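Help wanted at the wash-and-fold -- mornings, part time
Posted in March by the owner, Zokberg Wash & Fold
Last updated: 7:15 a.m.

Hi! I run the little laundry on Barroso Street, and I need one more person for the morning shift. We start at 6, which I know is early, but you're out the door by 11 and the rest of the day is yours.

The job is mostly sorting, washing, folding and bagging. We have 81 regular customers right now, plus two guesthouses (Simow and Zerkaven) that send over their sheets and towels, so there's always a pile of something waiting. I also need somebody who'll pick up the phone and be nice to people who've lost a sock.

You don't need laundry experience. I'd never folded a fitted sheet properly before I opened this place, and I can teach you in an afternoon. You do need to be OK on your feet and able to lift a full bag. If you read care labels for fun, we'll get along great!

Pay is $524 every two weeks to start, for roughly 28 hours, and I'll bump it up after your first 80 shifts. Your own washing is free -- bring it in whenever it's slow.

To apply, stop by before 11 or leave a note in the door slot with your phone number and the mornings you can work. No resume needed, just a few lines about yourself.

2 comments | 80 shares

Your first morning will be all washing, no customers, so you can get used to the routine without anyone waiting on you. I'll show you how I check pockets and treat stains before a load goes in. You'll also learn to wipe down a big clear glass door like this one, curved like a bowl, and I'm fussy about streaks. After that we'll have coffee and go over the guesthouse orders.
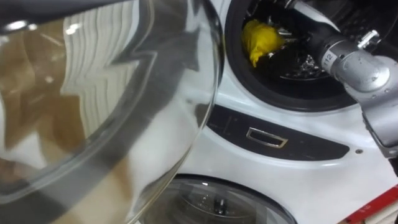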